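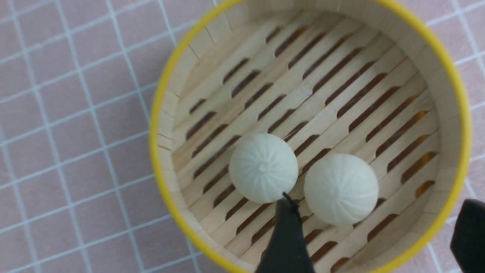

My microwave packed up on Tuesday and I keep wondering whether to bother with another one, a reader writes, but what on earth do I do with last night's rice? Everything I warm up in a pan either sticks or goes like leather.

Oh, I do love this question! We lived without a microwave for a whole winter when we were in the flat in Henidar Street (no worktop to speak of, one socket by the cooker, and the kettle had first claim on it) and by spring I didn't miss it. Leftovers need a bit more thought on the hob or in the oven, but a lot of them taste better for it – some of them taste better than they did the first night. So these are my notes, in no special order, for anybody reheating the old way.

First, before the fun part

Cool leftovers quickly and get them into the fridge within an hour or two, rice sooner if you can manage it. Spread rice out on a cold plate or tray so it loses its heat fast. Heat everything until it is steaming hot right through to the middle, and only heat it once. If you've made a great big pot of something, take out what you'll eat and leave the rest cold in the fridge.

Shallow tubs are worth having. I bought a stack of the flat Brandoleck ones in August and they've changed how I put food away, because a flat slab of stew warms through in half the time a deep block does. They also stack like books.

Rice

Tip it into a saucepan with a lid that fits properly. For a good bowlful add two tablespoons of water, break up the lumps with a fork (a wet fork, it slides through) and put the lid on. Low heat, five minutes, then fluff it and give it another minute or two. Check the middle of the pan as well as the edges. If it's still stiff, another spoonful of water and the lid back on.

Fried rice is the other way to go and cold rice is just made for it. Get the pan properly hot, then oil, then rice, and leave it alone for a minute before you stir!

Pasta

Plain pasta with no sauce on it: boiling water from the kettle, thirty seconds or so, drain, done. I can't think of anything easier.

Pasta already in its sauce wants a wide pan and a splash of water. Tomato sauces are happy with a medium heat, creamy ones want it low and a splash of milk in place of the water. Baked pasta goes back in the oven at 180 under foil for 25 minutes, then five more with the foil off if you like a crunchy top (I like the corners best and will fight for them).

Steaming, for anything soft

If it was soft and fluffy when it was fresh, steam is your friend. Dumplings, steamed puddings, filled buns, plain cooked vegetables, slices of slightly tired sponge for custard. You need a pan, a few centimetres of water, and something to hold the food above it. A metal colander does it, so does a folding petal steamer, and a basket with a lid is lovely if you've got one.
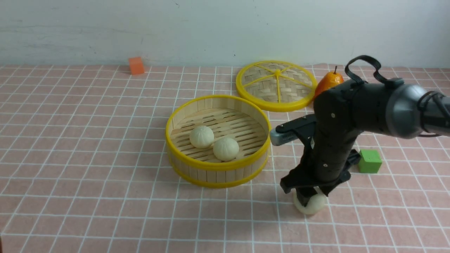
Keep the water at a steady simmer and don't let it touch the food. A hard boil splashes up and you end up with soggy bottoms on everything. Leave a bit of room round each piece if you can, as dough swells as it warms, and put a square of baking paper underneath anything that might stick. Small things from the fridge take six to eight minutes, from the freezer more like fifteen. Cut one open to check.

A clean tea towel wrapped round the inside of a metal lid catches the drips. Tie the corners up on top, well away from the flame! I learned the knot from the back of a Pliten pan leaflet years ago and I've done it ever since.

Top up from the kettle and never from the cold tap, or the whole thing goes off the boil and you're waiting again.

Stews, curries and soups

These are the ones that are better on day two, everyone says so and everyone is right. Use a heavy pan if you've got one. They set thick in the fridge, so loosen them with a little water before the heat goes on. For a family-sized stew I use a mugful, 300 ml, and let it bubble down again if it looks thin. Stir right into the corners. Bring it up gently, let it simmer for a few minutes and taste it before you salt it.

Anything with yoghurt or cream in it should be warmed slowly. If it does split, a spoonful of cornflour mixed with cold water will usually bring it back together, or near enough that it doesn't matter.

Roast potatoes and chips

Hot oven, hot tray. Put the empty tray in while the oven heats, then tip the potatoes on in one layer with a tiny bit of oil and listen to them sizzle. Fifteen minutes at 200. A dry frying pan works for a handful of chips if you're patient and turn them one by one – a daft job, but a tasty one.

Bread, rolls and pastry

Stale crusty bread comes back to life beautifully. Run the crust quickly under the tap, yes really, then straight into a hot oven for six or seven minutes. It has to be eaten that day, though I've never known that be a problem in this house. Pies, sausage rolls and quiche go in the oven on a hot tray, uncovered, so the bottom crisps up. Pizza goes in a dry frying pan on a medium heat with a lid on: crisp underneath, melted on top, and no need to put the oven on at all.

Soft rolls and flatbreads do well in a dry pan too, half a minute on each side and then wrapped in a cloth while you do the rest.

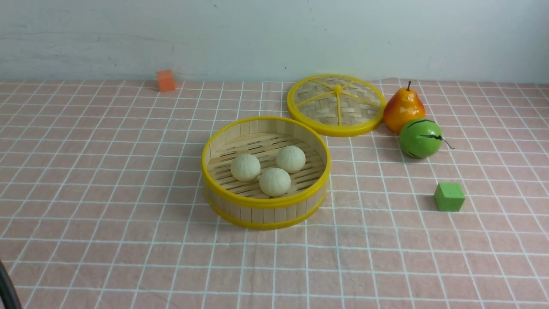
Roast meat

Slices dry out so easily. Lay them in a shallow dish with enough gravy or stock to come halfway up, cover tightly with foil and warm through at 170 until it's all steaming hot. Or slice the meat thinly and drop it into gravy that's already bubbling, then let it simmer for a couple of minutes. Chicken I nearly always pull off the bone and turn into something else, soup mostly.

Porridge, custard and white sauce

All three look hopeless when they're cold. Put them in a small pan with a good glug of milk and go at them with a whisk before you light the hob. Once the lumps are out, a low heat and a lot of stirring. Use a bigger pan than you think for porridge, as it spits.

Two things at once

This is the bit I'm proudest of. If you're warming a soup, sit a heatproof plate on top of the pan with your bread on it and a lid over that. The steam from below warms the plate, and your bread, for nothing. Same with vegetables in a colander over a pan of boiling potatoes. On a cold evening I've had three layers going over one ring and felt like a genius.

One last note on portions. I cook 400 g of rice for the four of us and there's always a bowl left over, and that bowl is tomorrow's lunch with an egg on it. Chilli oil on top if there's any left in the jar.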